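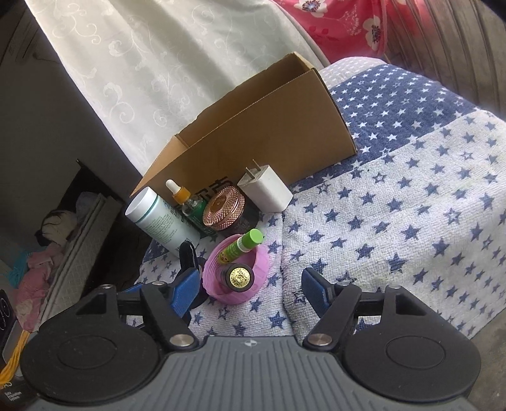 Ticket 267: Box 199, item list does not match contents, small items
Opened by: Levente Farkas
Product: Lolero home storage, item lists
Status: Closed

I have a problem with the item list for box 199, which came back from storage on Sunday. The list in my account says "bathroom, misc." and then has the kitchen drawer under it, and we didn't store any kitchen things in that box. I have the box open and have started going through the small stuff from it. The green tube with the bright green cap and the dark cosmetic container with the gold label are in the pink bowl, and the white screw-cap bottle is next to it. None of those are on the list. I also can't tell whether something is missing or whether the list belongs to some other box. Please fix the list or tell me what I should have received.

Steps I already tried:
Logged out and back in. Same list.
Opened the account on my wife's phone. Same list.
Checked the sticker on the side flap. It says 199.
Pressed "Report mismatch" in the item list. It spins for a while and goes back to the list with no message.

— Levente

Reply from Bình Hoàng, Lolero support

Hello Levente,

Thank you for the details. The number on the sticker and the number in your account are the same, so the box itself should be the right one. The list is a separate record, and it is typed in at pickup from the packing sheet.

Before I change anything, could you please answer these:

Is there a second sticker on the bottom of the box? It would be smaller and have no barcode.
Were the small items loose in the box, or inside a bag?
Did you pack the box yourself, or did the pickup crew?

Please don't press "Report mismatch" again for now. Each press opens a request on our side even when the page shows nothing, and I can see 3 of them from this morning. I have merged them into this ticket.

Bình

Reply from Levente Farkas

No second sticker. I turned the box over and checked under the tape too.

The bathroom things were in a zip bag, except the bottles, which were standing up in a corner with a towel around them. The towel is on no list either.

We packed it ourselves the night before pickup. It was the last box, so it got whatever was still out: bathroom shelf, a charger, a few things from the bedside table. It's a plain box we had at home. We had run out of the Lolero ones by then. I wrote "bathroom + misc" on the packing sheet and didn't go item by item, so I can't blame you for a short list. The kitchen drawer lines are the part I don't understand.

Reply from Bình Hoàng, Lolero support

That helps, thank you. I looked at the packing sheet scan. Your line for box 199 is as you describe. The line under it is for a kitchen box from the same pickup, and the number is written very close to yours. I think both lines were entered as one box.

I am passing this to Khoa Phí, who handles list corrections. In the meantime, could you take everything small out, stand it where the labels can be seen, and add a photo to the ticket? Khoa will use it to type the new list.

Reply from Levente Farkas

Done, see attached. The towel is in the wash and I've left it out.

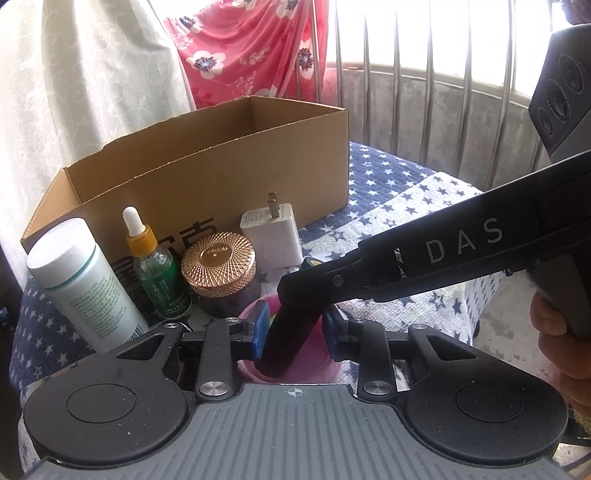
Attachment: bottle, dropper bottle, jar and power adapter lined up in front of the open box.

The adapter is the white one with two flat prongs. Please list it on its own line. I spent an evening looking for it in the desk boxes and would have found it right away if it had been on a list.

The white bottle has a teal stripe near the top. I would put it down as "white bottle, teal stripe" and not bother with the name. Same for the green glass one with the dropper.

Internal note, Khoa Phí

Split the merged entry. Kitchen drawer lines moved to the customer's kitchen box (still in storage, not recalled). New list for 199:

White plastic bottle, teal stripe
Green glass dropper bottle, white rubber bulb
Round jar, rose-gold lid
Green tube, green cap
Pink container
Power adapter, white, flat prongs
Towel (per customer, no photo)

The dark cosmetic container in the first photo could be the same item as the jar in the second. Left as one line until customer confirms.

Reply from Levente Farkas

Same jar, one line is right. The new list shows up on both phones.

One thing left: the box still says "Returned, 2 items pending" at the top. Nothing is pending as far as I know.

Reply from Bình Hoàng, Lolero support

Those were the kitchen lines. The counter is only refreshed overnight. If it still shows tomorrow, reply to this message and the ticket will reopen by itself.

I have also sent the "Report mismatch" problem to our app team as a separate issue — it should show a confirmation after the first press. You don't need to do anything for that one.

Reply from Levente Farkas

Counter is gone this morning. You can close it.

Closed by Bình Hoàng. Cause: two packing sheet lines entered as one box. Fix: lists split and retyped from customer photos.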